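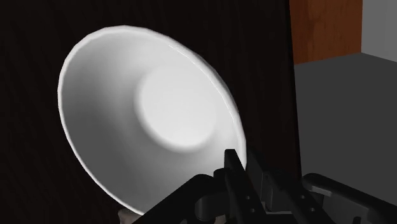 Severin Auer, commenting on the first draft of this section, wrote that a rim grasp should be tested in simulation for as long as anyone can stand it, and then tested some more, because a bench-top arm in a shared workshop gets very few free evenings. We took the advice. All of the results in this section come from the simulated bench unless the text says otherwise.

Figure 1. Wrist view in simulation during a rim grasp on the white bowl, with one finger on the inner side of the wall and one on the outer side.

4.2 Grasping the bowl by its rim

The arm was built at Stellstead, a members' workshop, from the open Sturkik plans. The gripper has two narrow parallel fingers. An open bowl of the size we wanted to move is too wide for them to span, so the only grasp available is a pinch on the wall. We chose a target point on the rim and had the gripper come down with the fingers straddling it.

Each trial began with the bowl empty and at rest on the dark table. Its position and the starting pose of the wrist were drawn at random. We ran 400 trials with the Siddiqui planner, using the same settings as in Section 4.1. A trial counted as a success if the bowl was lifted clear of the table and held for 3 seconds.

The planner failed in 47 trials. In 12 of these the inner finger landed on top of the rim and pushed the bowl away. The remaining failures were slips during the lift, most of them with the target point on the far side of the bowl, where the wrist has to turn close to its limit.

The bowl model is built from flat facets – coarse ones, to keep the contact solver fast – and this may affect the slip results. A finger pad resting across the joint between two facets touches less of the wall than it would on a smooth curve. We reran the slip cases with a finer mesh from the Sternivska set, and those runs are reported in Section 4.4 together with the trials on the physical arm.

Wrist camera images were saved at the moment the fingers began to close. They were not used for control in these trials.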